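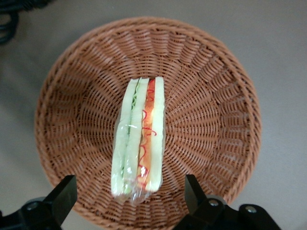
Someone under my last post wanted to know if these open days are worth the train fare, or if you just stand behind a rope and watch a video of a robot. Fair question! I went to one on Monday and there was no rope and hardly any video, so have a long thread.

The place was Drudero, who have the ground floor of the Tessier building in Culenden. If you know Culenden it's the big brick one past the tyre garage. I walked by it for years thinking it was storage units.

They build software for two-armed robots that handle food and groceries. The project they were showing is called Grurnirari. I heard it pronounced in different ways by people who work on it, so I'm not going to try to spell out how it sounds.

Doors at ten, coffee in the corridor, a short safety talk (don't lean over the table, don't throw anything to the robot, yes someone has tried) and then straight in. We went through in groups, with 30 minutes each at the main table. I went round again at the end of the day when it had thinned out.

The main demo was filling a snack order. You say what you'd like from the table and an arm picks it up and puts it in the basket. My group went for the sandwich because it was nearly lunchtime and we're simple people.

I have never been so invested in a sandwich. The whole group went quiet. The arm goes over, slows right down, the fingers open, there's a tiny pause, then it closes on the thing and lifts, and a man behind me breathed out so loudly that we all laughed.

What I hadn't thought about before is how horrible a sandwich is to pick up. It's soft, it squashes, and the filling slides about if you pinch the wrong bit. Then you put plastic film round it and the film is shiny, so the cameras get bright spots all over the thing they're meant to be looking at.

One of the engineers told us the film caused them more bother than the bread. A white glint on the wrap can look like an edge, and the robot goes for an edge. They spent most of November on it, moving lamps and then giving up on lamps and recording more practice runs instead.

I asked how many practice runs. 200 for the sandwich alone, all of them done by a person steering the arms. I got to see the steering setup too, more on that further down because it was my favourite part of the day.

The basket is its own small problem, it seems. Woven things are full of little gaps, and a finger going down too far can catch in the weave and drag the whole basket along. So the arm has to let go a touch higher than you or I would. It looks a bit fussy when you watch it, like somebody putting down a sleeping cat.

I asked if it would be easier with a plain plastic tub. Yes, much easier. But they'd rather practise on the awkward one, and they reckon shops like baskets.

Right, the table. I could have stood and looked at the table for an hour even with the arms switched off. Somebody had clearly had a lovely time doing the shopping. 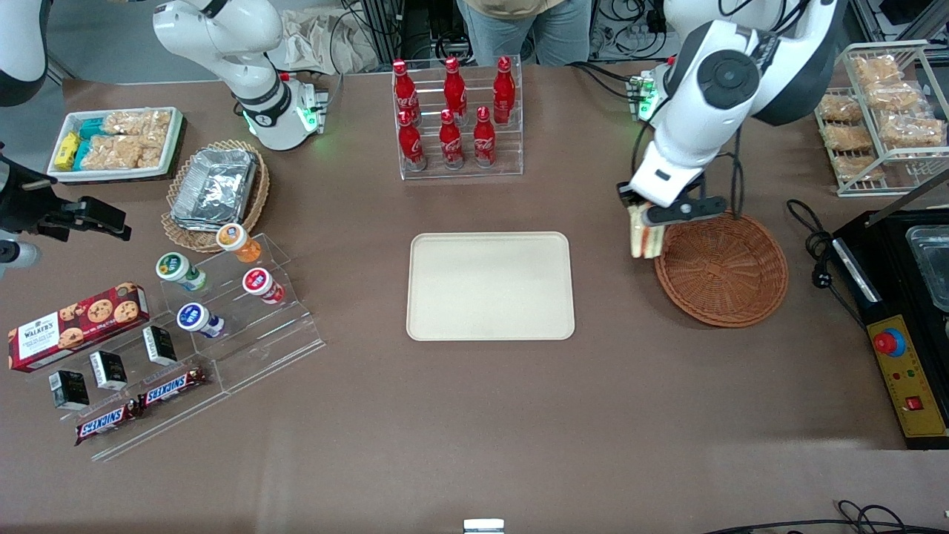 Sandwich in the grip, basket next door. Cokes at the back for anyone thirsty.

I asked why so many different sorts of packaging in one spot and got a very happy answer. Each one is difficult in its own way. Foil lids crinkle. Crisp plastic bags change shape as soon as you touch them. Clear plastic stands are hard for a camera to see properly, and they'd put drinks in one on purpose.

The bottles got a request from a teenager in the next group and I stayed to watch. First go, the arm came in too low and stopped itself. Second go it took one by the neck and lifted it up and out, very slowly, without knocking its neighbours. Proper applause for that one. I clapped over my head like I was at a gig.

Not everything went well and I liked that they let us see it. Somebody asked for one of the wrapped pastries and the robot got hold of the corner of the wrapper, carried it a little way and dropped it back on the table. Then it did the same again. The engineer said "yep, that's pastries" and wrote something on a clipboard.

They had a sheet on the wall with the week's results, handwritten. Out of 100 sandwich tries the day before, it had missed 3. I didn't photograph the sheet and I wish I had, because pastries were on there as well and the number was a good deal less flattering.

Someone in my group asked what counts as a miss. Dropping it, obviously, but also squashing it so you'd be cross if you'd paid for it. They have a person who looks at each sandwich afterwards and decides. Dream job? I asked if they get to eat them and no, the same ones get used over and over, so by the afternoon you really wouldn't want to.

Noise! I expected whirring. The arms are very quiet, you get a soft hum when they start moving and a click from the gripper, and that's it. The loudest thing in the room was us.

The green lights on the arms are handy too. I spent the first few minutes staring at the fingers and then noticed I was watching the lights instead, a bit like you look for somebody's indicators before you step off the kerb.

And yes there's a big red stop button at the table. A small boy asked if he could press it. They said they'd rather he didn't and then, at the very end of the session, they let him. The joy on that child's face. I was jealous, I'm a grown adult and I was jealous.

OK so the steering. In the side room there's a second pair of arms, smaller, with handles. You hold the handles and move them, and the big arms copy you. They let visitors have a go with some soft blocks and a bowl - no food, very sensible, I'd have had yoghurt up the walls.

It is SO much harder than it looks. You have no feeling in your fingers at all. I kept squeezing harder and harder because nothing was pushing back, and then I looked up and I'd flattened the block. Depth is the other thing. I was sure I was over the bowl and I was well in front of it.

After a few goes I got one in. One block! It took me longer than making a real sandwich would. The person running it said most people over-grip for the first half hour and then it suddenly settles down, and that people who play a lot of video games aren't as far ahead as they expect to be. I found that very comforting.

Doing it yourself changes how you watch the main demo. Before my turn I thought the robot was slow. When I went back through at the end of the day I thought it was doing brilliantly, and I was leaning to one side trying to help it, like you do at bowling.

I liked the small view as well. There's a camera down by the gripper and they had its picture up on a screen, so you can see what's between the fingers just before they close. From up there a basket is huge. It fills nearly everything and the sandwich is sitting in it like a boat in a harbour.

Questions I heard people ask: can it make the sandwich (no), can it tell ham from tomato (it wasn't asked to), what happens if you move the basket halfway through. They did that last one for us! It stopped, waited, then went to where the basket now was. A very small thing and I've told everybody I know about it.

Somebody also asked the jobs question, and I was glad. The answer was fairly plain. They're aiming at night orders in places like hospitals, where the canteen is shut and the choice is a vending machine. Whether it stays at that I can't tell you, and to be fair they didn't claim to know either. I'd have liked a longer chat about it than we got.

A couple of grumbles so it isn't all hearts. The room is warm and there are not enough chairs. If you're short you want to be at the front, so say so when you go in, they were very good about shuffling people. And the sign for the side room is tiny. I met people at the bus stop who never knew there was a steering session at all, and I felt terrible telling them.

Practical bits. It's free, you book a slot, and the lift works. Culenden station is a short walk if you cut through by the library. Bring water. There's a café on the corner that does a decent toastie and believe me you will be wanting one by the time you come out.

To the person who asked at the top: yes, I'd pay the train fare again. Go for a late slot if you can. The morning crowd has gone by then, the engineers are chattier, and you can stand at the table and ask daft questions until they turn the lights off.

They're doing another one in the spring and they've promised to have a proper go at the pastries before then. I've already booked. If anyone else from round here is going, shout and we can share the bus.

Adding one more as a few of you have asked - yes, kids are fine, there were loads, and the safety talk is pitched so they can follow it. Pushchairs go in the corridor by the coffee.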